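Jerby film trilogy exhibit at the Fabbri, worth the drive?

Forum > Events and Screenings > Exhibits

mothlamp
Has anyone been to the Jerby show yet? It's in the upstairs lobby of the Fabbri and runs until the end of January, and I'd be coming from three hours away so I'd like to know what I'm getting into. The theater page just says "original art, props and more" which could mean anything. I drove out for the Clerkel pop-up last year and it was two posters and a gift shop, so I'm a bit gun-shy!

tapehiss88
I went on opening day, 18th December, and I had a great time. There are 207 pieces of background art and key drawings (it says so on the wall when you walk in, I did not stand there with a clicker) and most of them are from the second movie. The whole harbor chase is laid out in order along the back hallway, so you can walk it shot by shot, and the pencil notes are still in the margins. Tickets are $20, or $15 if you show a stub from any of the three films.

Then there's the full-size Lantern Knight armor, which is way bigger than I had in my head. You can get right up to the rope.

oldmanreels
I'll be the grump. I thought it was thin for the price. The second movie gets the whole hallway, fine, but the first one gets a corner by the restrooms, and that's the one Rosario Negri drew half the backgrounds for himself. How do you do a Jerby show and put Negri next to the hand dryers? Also the lighting is so dim I had to lean in to read the captions.

tapehiss88
The lighting is dim because it's old paper and paint! They do that everywhere. I'll give you the corner though, that was a weird choice.

oldmanreels
I know why museums do it. You can keep the drawings dark and still put a little light on the caption.

mothlamp
OK so this is already way more than the Clerkel thing. Is the shop any good? And do they let you take pictures?

pell_mel
Went last week with my sister. Pictures are fine in the hallway and at the armor, not in the little room with the storyboards. There's a guy in there who will tell you so, very politely, over and over. The shop has the art book, a set of postcards, and a Kondley figure of the fox that was sold out by lunch. My sister got the last tote bag and has been unbearable.

If you want the fox, go in the morning. The line for the shop is separate from the line for the exhibit and it took us longer, which I wish I'd known before we went and had noodles first. 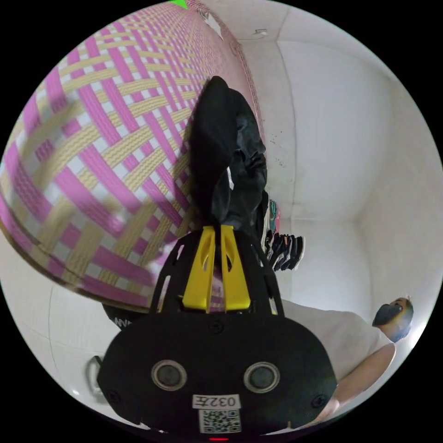
Re: Jerby film trilogy exhibit at the Fabbri, worth the drive?

fennelseed
Jumping in about the fox. Kondley has said there's a second batch coming in January, so please don't pay the resale prices. I did that with their first Jerby figure and then it was back in stock a month later, and I still get mad when I look at the shelf.

oldmanreels
The first one had better paint, too.

fennelseed
It did not! The eyes on mine don't even line up.

mothlamp
Ha, okay. I'm leaning toward going. How long did you all spend in there?

tapehiss88
Most of an afternoon, but I read everything and went down the hallway twice. They also run the making-of short in the small auditorium and it's included in your ticket. It's mostly Negri at his desk talking about painting fog, and I could have watched another hour of it.

pell_mel
We were out in an hour and a bit, shop not included. We skipped the short, and now I'm annoyed about that.

oldmanreels
The short is the best thing in the building. See that first, then go find his corner by the restrooms.

mothlamp
Sold. Booking for the first week of January. Does anyone know if the parking garage behind the theater is still closed?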